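Man charged after office break-ins on Kollness estate

14/02/2007
Reading time: four minutes

A 34-year-old man has been charged with burglary after a string of break-ins at offices on the Kollness trading estate, on the northern edge of Anddale.

Liam Garside, of no fixed address, appeared before magistrates in Anddale yesterday morning. He faces two counts of burglary and one of handling stolen goods. He spoke only to confirm his name and age and did not enter a plea. The bench refused bail and he was remanded in custody until his next hearing, which will be at the crown court in Vitby.

Police say a second man, aged 27, was arrested at the same time and has been released on bail while enquiries continue. He has not been charged.

The charges relate to two break-ins in December, both during the week before Christmas when most of the units on the estate had already shut for the holiday. The first was at the offices of Zaki, a firm which supplies printed packaging to bakeries. The second was at an accountant's two doors along. Computers, cash and a quantity of office equipment were taken from both.

The court heard that entry to the Zaki building was made through a rear window on the ground floor. The alarm sounded but was taken by a passing driver to be a fault, as it had gone off several times earlier that month. The loss was found the next day by a member of staff who had come in to collect a coat.

At the accountant's, a side door was forced. A filing cabinet was tipped over and papers were left on the floor, but the firm has told its clients that no paper records are missing.
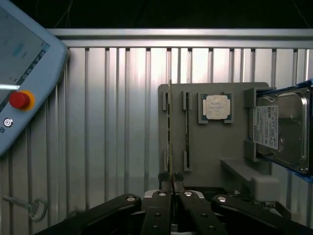

Lock-up searched

Officers searched a rented lock-up behind Vitby railway station last week and removed a large number of items. The prosecution told magistrates that these included whole computers, screens, loose parts and 192 blank discs still in their wrapping, along with two mobile phones and a set of bolt cutters.

Some 80 of the items have not yet been matched to an owner. Police believe that many came from thefts which were reported elsewhere in the county, and that a few may have come from thefts which were never reported at all.

The lock-up has been rented since last summer. The landlord, who has not been named, is helping police and is not suspected of any offence. He told officers that the rent was paid in cash and was never late.

A search of a house in Vitby on the same day found nothing connected with the case.

Tracing the owners

The work of returning the goods has been slow. Several of the computers had been opened and the parts put into separate boxes, so it is no longer clear which pieces belonged together. In some cases the outer case has been found and the inside has not.

A police spokeswoman said the force would write to every business that reported a theft of office equipment in Anddale or Vitby since the summer. Each will be asked for receipts, delivery notes and any record of serial numbers. Owners are asked not to call at the police station in person, as the goods are being kept at another site and cannot be viewed without an appointment.

She added that firms should not assume that files on a recovered computer are safe or complete. Anyone who held customers' details on a stolen machine and has not yet told those customers should do so now. 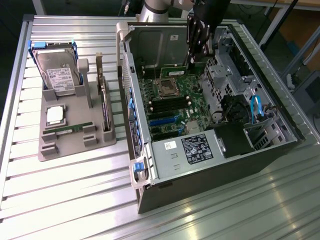 Serial numbers are the best hope of getting property back to the right people, the force says, but few small firms keep a list of them. Where a number has been written down it is often only the one on the outside of the computer, and that is of little help once the parts have been separated. Hard drives usually have a number of their own. It is on the label, like the white one covered in small print and barcodes on the drive in the blue caddy, and it can be copied down or photographed when a machine is opened for repair. Memory modules often have a sticker as well, though it may say less. The list should be kept somewhere other than on the computer.

The force also sells property marking pens from the front desk at Anddale police station. A postcode and a building number written on the inside of the case will show under ultraviolet light. A stock of 100 pens has been set aside for businesses on the estate, and these will be given out free, one to each unit, while they last.

Estate security

The break-ins have led to complaints from tenants about lighting at Kollness. Two street lamps on the rear service road were out for most of the winter, and the gate at the Vitby end has been left unlocked overnight since the chain was cut in the autumn.

The estate's managing agents said in a statement that the lamps were repaired in January and that a new gate is on order. They could not say when it would be fitted. They are also looking at the cost of a night patrol, which would be added to the service charge if tenants agree to it.

Zaki reopened after Christmas as planned. The firm said that orders had been delayed by a few days and that it had now moved its computers to an upstairs room. It declined to comment on the court case.

Anyone with information about the thefts, or who was offered computers or parts for sale in the Anddale and Vitby area over the winter, is asked to contact Anddale police.

Comments (4)

northgate_pete
Those lamps were reported well before Christmas, I rang the agents myself and was told it was the council's job. Council said it was the agents'.

Maureen T
Do the pens work on metal? We have mostly laptops and a big printer.

kollness unit holder
Maureen, they do but it rubs off if you clean it. Put it on the underside. We did ours last year and had to go over them again.

DaveH
We had two screens go in October and never bothered reporting it because of the excess on the insurance. Is it too late to do it now?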